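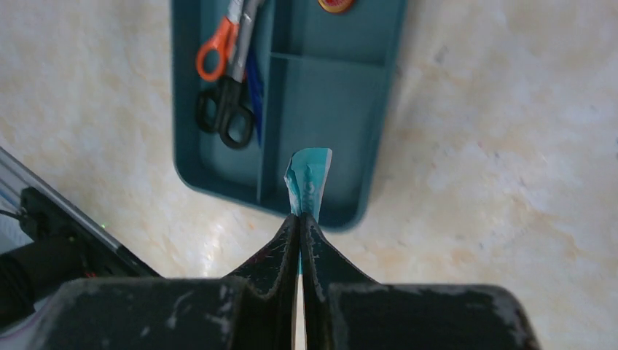
We rewrote the rules for our tabletop arm work in September. A few people asked what changed, so I'm putting the main points in a thread. We're a small group and this is for small arms on benches and counters. Nothing in here replaces your proper risk assessment.

Rule one is about the e-stop. It has to be in reach of the person running the session, with their hand able to get to it without leaning over the arm. We had it clamped to the far leg of the bench for months. It passed every check because the check only asked if it was fitted.

Sharp things next. The old rule said no sharps in the work area, full stop. People ignored it, as half the tasks we care about are desk and kitchen tidying and those have scissors in them. A rule that gets ignored every day does harm to the ones next to it.

The new wording: scissors may be in the work area if they are in a tray or pot, closed, and listed on the session sheet. The arm doesn't pick them up unless the task is written for scissors and a second person is in the room. Craft knives stay banned.

Wrappers, tissue, receipts and other light rubbish now count as a proper object class with its own grip setting. Before, everyone used whatever force was left over from the last task. If the last task was a mug, that's far too much closing force for a bit of paper, and all you're doing is pressing one fingertip into the other.

Fingertips. Hailu (that's our name for the grip checklist, don't ask) used to say "inspect fingers for wear". Nobody knew what that meant, so everybody ticked it. It now says:
Scuffs on the housing: ignore.
Scuffs on the finger faces: note it.
Chips on the edge of a finger: note it and run the paper test.
Crack, or any movement at the root: stop and swap.

The paper test is simple. Close on a single sheet, tug it gently by hand with the arm in hold. If it slides out on one side, the faces aren't meeting square any more. Swap both fingers together, never just the one. We did one at a time for a while and chased odd drops for weeks.

Swap interval, as people always ask: 1,000 closes or a failed paper test, whichever comes first. The last pair went to 1,052 because the counter was only being read at the end of the day. It gets read at lunch as well now.

Cables. Every cable on a moving part needs a tie on both sides of the joint and enough slack to go through the full range. Move the arm slowly to each limit by hand before power goes on and watch the cable, not the arm. Takes a minute or two.

Status lights. A green light on a bracket tells you that part has power. It doesn't tell you the arm is safe to reach into. We had this wrong on our own poster, which said "green = OK". The poster is gone. Reach in only when the arm is in stop and the operator has said "clear" out loud.

Speed. Janari is our bench config file, and it used to carry one speed cap for everything. We split it. Free moves have one cap, anything within a hand's width of the counter has a much lower one. Slower runs, fewer knocked trays. I can live with that.

Layout. Trays and organisers don't get taped down. In a home they slide, so they should be allowed to slide on the bench too. What we do ask is that the operator writes down when a tray has moved mid-run, and doesn't nudge it back until the run is over.

Someone from Brelard asked how long the document is. The old one was 11 pages. The new one is 6, with the sign-off sheet. Most of what went was copied from a manual for an arm we no longer own.

Still undecided: whether one person may run two benches. The Aka team say yes with a shared e-stop. I say no for now. If you have a written rule on this that people really follow, please send it over.

Also, I got the close count wrong in my post on Sunday. The figure in this thread is the right one. I've deleted the other.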